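Gitlow Storage Exchange
Small Baskets and Trays: Frequently Asked Questions

The Gitlow Storage Exchange lends small baskets, trays and bins to member offices, classrooms and workshops. The questions on this page are those received most often at the service desk. Members who do not find an answer should write to the desk through the member form.

Who may borrow from the Exchange?

Any office, classroom or workshop in the Gitlow or Doolan buildings may register. Registration is free of charge and remains valid until the unit moves or closes. Individuals may not borrow in their own name.

How large is the collection?

The inventory lists 2557 items. Over 800 of them are small baskets and flat trays intended for desks, shelves and benches. The remainder are lidded boxes, drawer inserts and label holders.

Which colors are available?

Small mesh baskets are issued in black, pink-red and green. Flat mesh trays are issued in black only. Requests for a particular color are met when stock allows, and a substitute may be sent without notice.

Does the color of a basket have a fixed meaning?

The Exchange does not assign meanings to colors. Each unit is free to set its own system, and most do. A common arrangement uses one color for items coming in, one for items in use and one for items to be returned. Units that share a room should agree on a single system and post it where all users can read it.

How should baskets be placed on a shared table?

Baskets should stand side by side on a raised shelf at the back of the table wherever such a shelf is fitted. The work surface is then left free for the task at hand, and a flat tray may be set down on it as needed. Baskets should not be stacked while they hold anything.

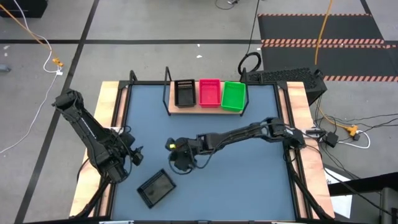
Three baskets on the back shelf, with a flat black tray on the work surface.

Must the baskets be lined up exactly?

No. A basket that stands at a slight angle is acceptable, provided that it rests securely and its contents can be reached.

What may be kept in a mesh basket?

Dry, light items larger than the openings in the walls are suitable. Pens, rolls of tape, packaged supplies and folded cloths are typical. Loose pins, powders, liquids and food are not permitted. Small parts should be placed in a closed container first - the Candent box in the smallest size fits most baskets in the collection.

What is the difference between a basket and a tray?

A basket is meant to stay in one place and hold a supply. A tray is meant to be carried or moved about the table during a task. Trays should be emptied at the end of each session and put back on the shelf.

May items be left on the floor beside a table?

Baskets and trays may not be stored on the floor at any time. Walkways between tables must be kept clear of borrowed items, including those awaiting collection.

Where should handheld equipment be put when it is not in use?

Handheld equipment belongs to the unit and is not covered by the loan. It should have its own place, apart from the baskets. Members are asked not to rest such items in a mesh basket, even for a short time, as the rims are easily bent. 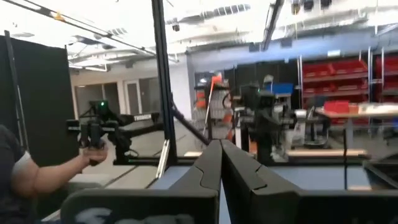 A handheld controller in use in the shared work area.

How are baskets cleaned?

Wipe with a damp cloth and a mild soap, then dry fully before returning the basket to the shelf. A soft brush may be used on the slots. Solvents and abrasive pads damage the finish and must be avoided.

How long does a loan last?

The standard loan is 39 weeks. It may be renewed once through the member form. Loans that would end in August are extended to the end of September without a request.

What happens if an item is lost or damaged?

Report the matter through the member form and give the item number printed on the loan slip. Ordinary wear is not charged. Items that cannot be repaired are replaced from stock, and the unit may be asked to cover the cost.

Can the Exchange supply a whole room?

Yes, with advance notice. Requests for an entire room are handled by Biltia, the supplier that also delivers new stock. Rooms of up to 2000 square feet can be supplied in a single delivery. Please attach a floor plan and state the number of tables and shelves.

When is the service desk open?

The desk is open from 9:30 a.m. to 4 p.m. Returns may be left on the cart by the Doolan entrance outside these hours - please attach the loan slip to each item.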